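Buying a table-laying arm: tips before you spend

Updated 2025-12-01

Quick notes, more to come when I get a minute. We priced up three (Drudora, Varstead, Janer) and went with the Varstead in April.

1. Budget for the bits, not just the arm
Fingers, mount, cables, spare pads. Ours added 23 per cent to the quote. Ask for it all on one sheet. Janer wouldnt, so off the list.

2. Measure the table first
Reach on the leaflet is flat out, arm straight. Knock off 11 cm for anything you want picked up properly. Clamp needs a solid edge too.

3. Test with your own crockery
Take a box of your stuff to the demo. Square plate, cup, spoon, tongs, a bit of cake. Shiny things and patterned mats especially, as plain white blocks tell you nothing.
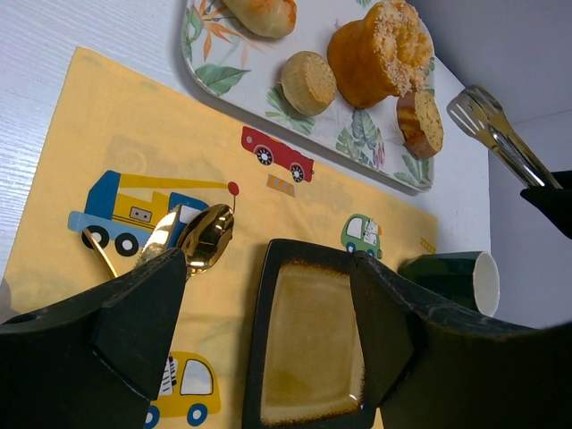
4. Check finger width
Wide fingers fine for cups. Thin cutlery lying flat is another matter, ask to see it done. Twice. Menzies sell narrower tips, nearly 100 quid a pair, worth pricing in now and not later.

5. Soft food = extra
Buns and sponge squash. If you want it handling cake, get the force setting shown to you at the demo and write down teh number. Or leave the cake to tongs and a person.

6. Servicing
Read the small print. Drudora was cheapest to buy but 4 visits a year, all charged. Varstead one visit, parts extra.

7. Wipe-down
Joins and screw holes collect crumbs. Ask what cleaner is allowed. Damp cloth only on ours.

Prices to follow when I find the folder.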